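Benthorpe Rugby Club — Membership and Fixtures Support
Ticket 886
Subject: Player registration not carried over after transfer from Cullinane
Raised by: Dorota Duda, Registrations Secretary
Status: Open, awaiting confirmation from league office
Priority: High

Summary of the issue

A senior back-row player who transferred to Benthorpe from Cullinane at the close of last season does not appear in the club's list of eligible players on the Avgate registration system. The transfer was approved by both clubs and the approval notice is held on file. The player's own account shows Benthorpe as the current club. The team selection page, however, continues to list the player under Cullinane and will not allow the name to be added to a match card.

The club has a pre-season fixture against Cundanora in July and is required to submit its match card before the deadline set by the league. The matter therefore needs to be settled before selection opens.

Steps taken by the club before raising the ticket

The Registrations Secretary signed out of the system, cleared the stored pages from the browser and signed in again. The result was the same. The player was then searched for by surname, by date of birth and by registration number. The first two searches returned no record at Benthorpe. The third returned the record, marked "Held by other club".

A second officer of the club repeated these steps from a separate account and obtained the same result.

First response from support

Thank you for your report. We have compared the transfer notice with the player's record and can confirm that the notice is valid. The transfer was entered before the season rollover was run, and the rollover appears to have restored the earlier club on the selection page only. Please do not create a second record for the player, as duplicate records must be removed by hand and may delay clearance further.

Please confirm the following: the squad to which the player is to be assigned, whether the player holds a dual registration with any other club, and whether any other incoming players are affected.

Reply from the club

The player is to be assigned to the first-team squad. No dual registration is held. The squad list of 30 names has been checked in full and one further player, a scrum-half who also joined from Cullinane, shows the same fault. The remaining names are correct.
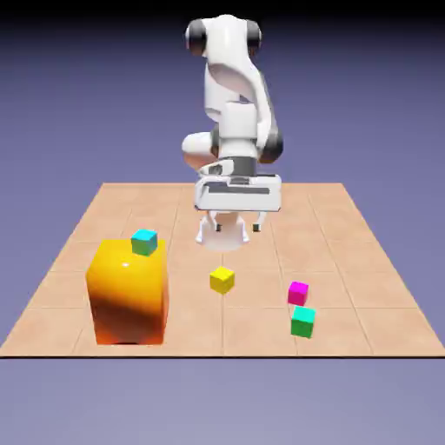 Both records have now been examined by the support desk. Each registration has two parts, the personal record and the club link, and the selection page reads only the second. In both cases the personal record was updated and the club link was not. The link states which players belong with which club. At present two players have been moved on paper and are still counted with Cullinane.

Action by support

The club link for the back-row player was reset by hand on 2026-06-21. The selection page was reloaded and the player appeared under Benthorpe with the status "Pending". This status is expected and will change to "Eligible" when the league office accepts the reset.

The same reset was attempted for the scrum-half and was refused with the message "Outstanding balance at previous club". Cullinane has been asked to state whether any subscription remains unpaid. If none is owed, Cullinane should mark the account as settled and the reset will be tried again.

Further reply from the club

The scrum-half has supplied a receipt showing that the final subscription was paid in full. A copy has been attached to this ticket and sent to Cullinane. The club asks that the player's appearance history be checked as well — the record at present shows 6 league appearances, all of them for Cullinane, and these should be kept after the move.

Response from support

Appearance history is stored with the personal record and is not altered by a reset of the club link. No appearances will be lost. The receipt has been accepted as evidence, but the settled mark must still be entered by Cullinane, as the support desk is not permitted to change another club's accounts.

Outstanding items

League office to accept the reset for the back-row player.
Cullinane to mark the scrum-half's account as settled.
Support to repeat the reset for the scrum-half and notify Benthorpe.
Benthorpe to check both names on the selection page and reply to this ticket.

Replies should quote the ticket number in the subject line. Attachments should be sent as separate files.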